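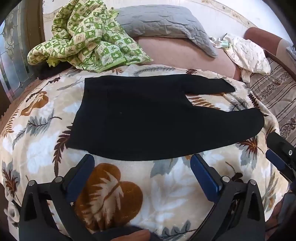
Folding black leggings flat: thirds or quarters?

Posted in Laundry and Linen, 5 replies

seamgauge
I fold on the bed because the dresser top is too small. Black leggings, laid out full length on a plush throw with a fern print. The cream background helps, as black on a dark cover makes the leg seams hard to find. Current method: one leg over the other, crotch point tucked in to make a rectangle, then thirds from the ankle up. The stack leans after 15 pairs. Would quarters hold better?

tulia_west
Quarters. Thirds put the waistband on one side only and that is the thickest part. Start the first fold at the waistband.

flatfold
Disagree. Waistband first leaves the ankles on the outside and they slip. Ankles first, last fold under the elastic. I have used this in a drawer 5 inches deep for two years with no leaning.

seamgauge
Drawer is a Dewan, shallower than that. I will measure tonight.

Stundville
The surface matters more than the fold count. Plush pile grips the fabric, so the lower leg stays put while you pull the upper one, and you get a skewed crease. Use a table.
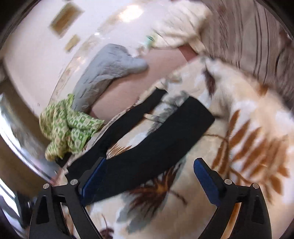 Order of work on a bed

niltemcombe
Disagree with the table advice. Pile is fine if you lift each leg clear and lay it down again. Dragging is what skews it. My order:
1. Clear other cloth off to one side. A crumpled piece near the waistband will get folded in.
2. Smooth from the hip to the ankle.
3. Lift, fold, press with the flat of the hand.

Stundville
Step 3 takes longer than walking to a table.

flatfold
Depends on the table. Mine is in the garage.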